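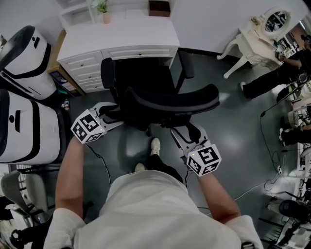
WORK & TOOLS / Gallery

Straighten the chair, please

Jobs at Cirard used to have titles you could explain to your mum. Ertuğrul Bozkurt was a furniture assembler. Rosalie Baumgartner ran the returns desk. These days both of them spend a good part of the shift tidying up an office that has no office workers in it, holding a gripper in each hand, so that a robot can one day do the same thing without being paid for it.

The white cubes with the black patterns sit on top of the grippers and let the software work out where each hand is. The person supplies the arms, the common sense and the sneakers. In the picture at the top the task is an office chair, which has to be taken hold of and put where it belongs at the desk. You have done this thousands of times and never given it a thought. Try it with two white beaks for hands and you'll give it plenty.

Ertuğrul's daily target is 100 good takes. His best so far is 83. A take is no good if you drop something, if you stop to scratch your nose, or if you forget yourself and nudge the chair with your hip, as every human being on earth does. He says the hip was the hardest habit to break, and that he now can't push in a chair at his sister's place without being asked if his back is all right.

What has changed for the crew, besides their manners at dinner? The lifting, for one thing. Rosalie had a bad shoulder from years of flat-pack cartons and she doesn't miss them. The new complaint is thumbs. There's a break every 50 minutes now, which the old returns desk never got, and it came in after Gil-soo Shim put a bag of frozen peas on the table in the January meeting and declined to take it away.

Pay went up by 8 per cent when the roles were renamed. The new title is "demonstrator", which makes it sound as though we ought to be carrying placards. Some of us wondered about that when the letter from Phelan, the parent company, used the word "transition" in every paragraph and didn't say to what. Selina Rainer, our delegate, wrote back asking. The reply had a lovely diagram in it.

So there's the question we all get at barbecues: aren't you training your own replacement? Maybe. The Jita system, the one that learns from all this, had its first go at a chair in front of us a while back. It approached with great dignity and took hold of the air next to the armrest. There was some applause. It has got better at it since, and the applause has got quieter.

Ross Munro, who schedules the floor, reckons there are years of work left in teapots alone. Rosalie has asked for that in writing. 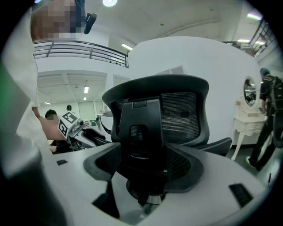 Chair, armrests and all, from the gripper's point of view, with a fair bit of ceiling thrown in.

That wide, bent view is what the learning gets done from. After a week of reviewing takes you start to find the normal world a bit flat. Reviewing is the one part of the job you can do sitting down, and it goes by roster — swaps through Ross, before 3 pm, and no trading them for biscuits.

Search this site Go

Get new galleries in your inbox once a month. Enter your email address to subscribe. You can unsubscribe at any time.

Recent galleries
Night shift at the Gravura print hall
The last paper time cards
Lunchrooms, ranked by the people who eat in them
Forklift school: first morning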